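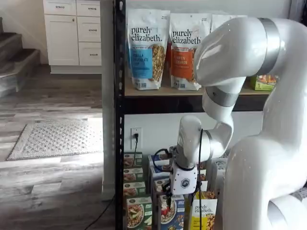

By the Tiongson Home Desk
Posted Tue 4 September | Storage and Garage

Urkix five-tier shelving unit, long-term review

We bought the Urkix in October of last year to replace a pair of plastic shelves that had bowed in the middle. It has been in use ever since, first in a garage and then in a basement. We paid full price at a local hardware store.

The unit ships flat in one long carton. Posts come in two halves that join with a sleeve, and the shelf supports hook into slots in the posts. You need a rubber mallet and a level. The instructions are a single folded sheet with small drawings, and step 3 shows one of the side braces upside down. We put it in that way and had to knock it out again. Allow an hour if you are working alone.

Urkix rates each shelf at 500 pounds with the load spread out. We did not get near that. The heaviest shelf held paint, floor tile and a toolbox, around 200 pounds in all, and after a winter we laid a straightedge across the board and found no sag worth measuring. Sideways movement is another matter. With the top shelf loaded and the bottom one bare, the whole thing rocks if you lean on it. Put the heavy stuff low and use the wall strap. The strap is in the bag with the feet, and it is easy to throw out with the packing.

The boards are the weak part. The edges are unsealed, and the one nearest our basement door swelled a little where rain blew in. A coat of varnish before assembly would have prevented it. Replacement boards are sold only in sets of five.

The finish on the posts has held up. There are scratches where the hooks went in and a rust spot on one foot, which sat on damp concrete. The plastic feet crack if you drag the unit, so empty it and lift.

We also looked at the Flirkitz, which uses bolts. It is stiffer and took us most of an afternoon to build. The Zerkulport is cheaper and has wire shelves, and small boxes tip on the wires.

Good: price, simple assembly, adjustable shelf height
Bad: unsealed boards, poor instructions, rocks when top-heavy

Rating: 3 out of 5 for a basement. Add a point if your floor is dry.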